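Gallery: Two Rails and a T-Shirt
By the Varnow stockroom blog
Last updated: October

I've hung shirts at Varnow for a long time, and on a busy Saturday we get through 266 of them (my shoulders can confirm!). So when Priltach set up a gripper station on our garment line I went straight over to be nosy, and yes, I took home the wrist camera shots.

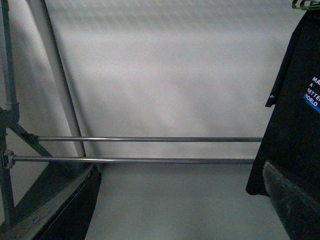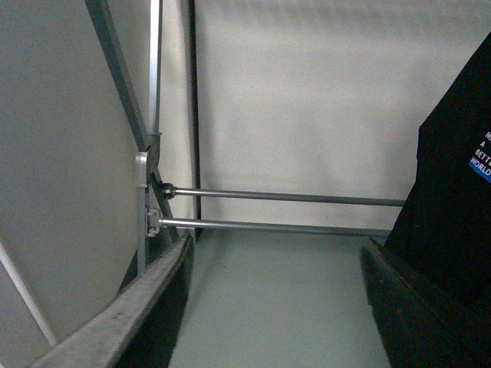 Both from the wrist camera: gripper fingers up front, the pair of metal rods, and something black with "WORLD" on it over on the right.

What's changed for us? I do less reaching and more checking. Prints, seams, sizes, the stuff I like. Two of us moved over to returns, which used to have a backlog of 162 bags and is now down to 23. I do miss chatting across the rail, and the breaks are at odd times now, so we're still arguing about that one with the office.

More galleries
Motell packing bench, before the move
Smits trolleys get new wheels
Our 200-box week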